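Small changes in our candy corner
Last updated: 13 September 2023

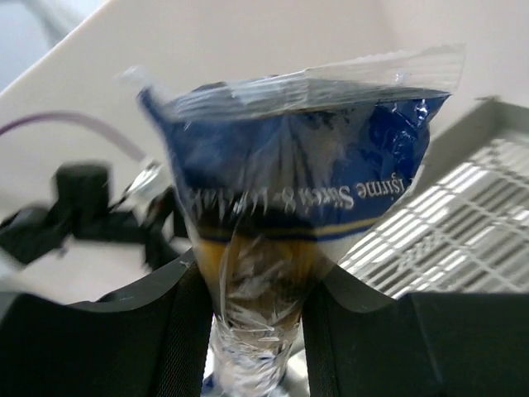
Clear packet with a blue label and a thin yellow-gold stripe.

Dear customers of the Stalitz shop, in June we asked you what we should do with the candy shelf, and 341 of you filled in the paper form. Thank you very much for this. Many people wrote that they wish for smaller bags, so that a child can choose two or three kinds and the parents do not have to finish the rest.

We have listened. From this month the licorice and the fruit drops from Schouten are sold by weight, next to the bread counter. Please take the small scoop for the soft pieces, the big one makes them flat. The Grilta caramels stay in the box, they melt too easily by the window.

One request more. Wrappers do not belong in the paper bin at the Gosine Street entrance. Please use the yellow bin behind the door. If you bring your own jar, we weigh it empty first and write the weight on the lid with a pencil.

The sugar-free shelf will come back when the new order has arrived.

Recent items
Bread times on Saturday
Jars and lids: what we take back
New door at Gosine Street

Comments (3)
plumtree461: Good idea with the scoops. Will the salty licorice be there too?
Oma_K: My jar has a glass lid, does the pencil work on it?
ridgeway: Please keep the caramels!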